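Evano 2 Motion Planner: Review

Evano 2 is a planning and control package for seven-axis arms, sold by Joubert as an add-on to a physics simulator. I ran it for most of May on one workstation, using our own kitchen and bench tasks. Version 1 had a good solver and a poor interface. Version 2 keeps the solver and replaces nearly everything around it.

Installation is a single archive plus a license file. The arm model loads from a standard robot description file. Collision meshes are generated on first load and cached. The cache does not notice when the source mesh changes, so it has to be cleared by hand after every edit. The manual mentions this once, in an appendix.

Planning is the strong part. I ran 2292 queries, all in cluttered rooms with the arm mounted beside a counter. Median planning time was 582 milliseconds with path smoothing on. Five queries returned no path. Four of those were goals I had placed inside a joint limit margin, and the solver reported them correctly. The fifth was a timeout that I could not reproduce.

Held objects are now attached to the planning model as separate collision bodies. Version 1 folded them into the gripper, and long, narrow items were padded until they filled a box. In version 2 a pointed object held tip down over a countertop keeps its taper, and the planner will bring it close to the surface without rejecting the goal.
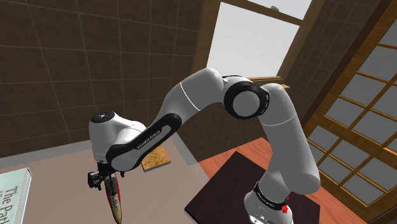

Nosipho Shabalala disagrees with me on the attachment model. In her view the separate body is correct for planning and wrong for control, as the impedance controller still reads mass from the gripper entry and ignores whatever has been attached. I checked, and she is right. The held mass must be entered a second time in the controller file. Joubert lists it as a known issue.

The perception bridge is thin. It accepts poses and point clouds, and it does not filter either one. A noisy pose goes straight to the planner and triggers a replan. I put a low-pass filter in front of it and the replans stopped.

Logging is much improved. Each plan is stored with its seed, so a failed run can be replayed exactly. The viewer plays logs at fixed speeds only.

I would buy it for planning alone. Users who need contact control should wait for the mass fix. Tested with the default solver settings; the Bruvside plug-in was not installed.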